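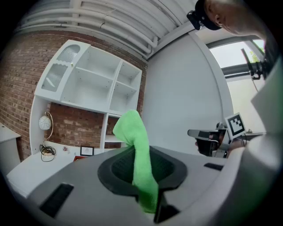
Front study, Husora house – room safety and condition checklist

Completed by: Fung-ping Yang
Month: June
Start: 10 am
Codes: OK / Attend / Not checked

1. Wall shelving unit

1.1 Unit fixed to wall, no movement when pushed by hand: OK
1.2 Shelves sit level: OK
1.3 Glass door opens and closes without catching: Attend
Comment: The ribbed glass is sound but the top hinge screw has backed out a little. Tightened by hand today. Needs a proper screwdriver and probably a longer screw.
1.4 Door knob secure: OK
1.5 Shelves empty before cleaning: OK
Comment: Please leave the open cubbies clear until the hinge is done. After that, light items only. The old Selleo binders go in the hall cupboard.

2. Desk and table lamp

2.1 Desk surface steady, no rocking: OK
2.2 Globe shade free of cracks and chips: OK
2.3 Lamp arm firm at the base: OK
2.4 Bulb within the rating on the lamp label: Not checked
Comment: Label is on the underside and I did not want to tip the lamp with the shade on. Will do it when the bulb next needs changing.
2.5 Cord undamaged along its full length: OK
2.6 Black cable on desk kept tidy: Attend
Comment: The cable is lying in a tangle under the lamp. No damage that I could feel, but it should be straightened out and loosely tied. Do not pull the tie tight – a tight bend near the plug is where the last one split.
2.7 Small items kept back from the edge: OK
Comment: The little black picture frame can stay where it is.

3. Cleaning

3.1 Green microfibre cloth used for shelves and desk: OK
3.2 Glass door wiped both sides: OK
3.3 Lamp switched off and unplugged before the globe is wiped: OK
3.4 Cleaning spray kept off the lamp and sockets: OK
Comment: Spray goes on the cloth first. The 600 mL bottle of Hernamora is fine for the desk and shelves. It leaves streaks on the ribbed glass, so use plain water there.
3.5 Cloths washed separately, no fabric softener: Attend
Comment: Two came back from the wash covered in towel lint. Wash them on their own.

4. Walls and ceiling

4.1 Brick behind the desk free of loose mortar: OK
Comment: A bit of dust when brushed, nothing coming away.
4.2 Overhead pipes and conduits, brackets tight: Not checked
Comment: Looked from the floor only. Needs the 3 m ladder and a second person. Nothing is to be hung from these, including plants.
4.3 Paint on plain wall, no bubbling: OK

5. Window

5.1 Opens and latches: OK
5.2 Seal around the grey frame: OK
5.3 At least 100 mm between outside plants and the glass: Attend
Comment: Trim back before the wet weather. Peng has the long pruners.

6. Exit and floor

6.1 Doorway clear: OK
6.2 No leads across the walkway: OK
6.3 Smoke alarm sounds when tested: OK
Comment: Alarm is in the hall just outside the door. Battery changed at the same time.

To be done

Hinge screw on glass door – F. Yang
Tie up desk cable – F. Yang
Trim plants at window – Peng
Ceiling brackets, with ladder – two people, time to be arranged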